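Gatden Craft Room: Opening Checklist with Comments
October 2023

Walk the room with this list before the first class comes in. Mark each line OK, Fix or Ask, and please write comments, we love comments!

1. Exit door opens fully, nothing stored in front of it.
OK. The new latch is a joy. One hand and it swings.

2. Fire extinguisher gauge in the green, tag readable.
OK. Next service due in February.

3. Extension cords: no cracks, no tape repairs, none running under the rug.
Fix. The long orange one has a nick near the plug. Pulled it and cut the end off so it can't wander back.

4. Irons off and unplugged, cords wrapped, stands steady.
OK on both Darnov irons. The auto shutoff kicked in at 30 minutes on each one, right on time.

5. Tabletops smooth, no splinters, no pins left over.
OK. Ran a magnet over everything and got a grand total of one pin. Great work, evening group!

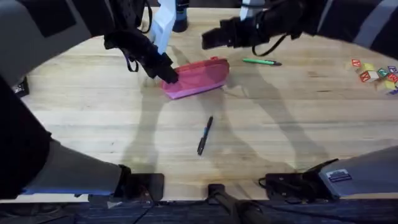 6. Scissors and rotary cutters counted, blades closed.
OK, 25 pairs of scissors on the rack. The Rultico cutters lock so nicely now that they've been cleaned.

7. Stools: no wobble, rubber feet in place.
Fix. Two feet missing by the window. Spares are in the Yoo parts drawer.

8. Space heater at least 90 cm from fabric shelves.
Ask. It's fine today, but could we paint a line on the floor? I'd happily do it.

9. First aid kit sealed and stocked.
Fix. Low on small bandages (quilters, you know who you are).

Recheck lines 3, 7 and 9 before the next class and initial them here: ____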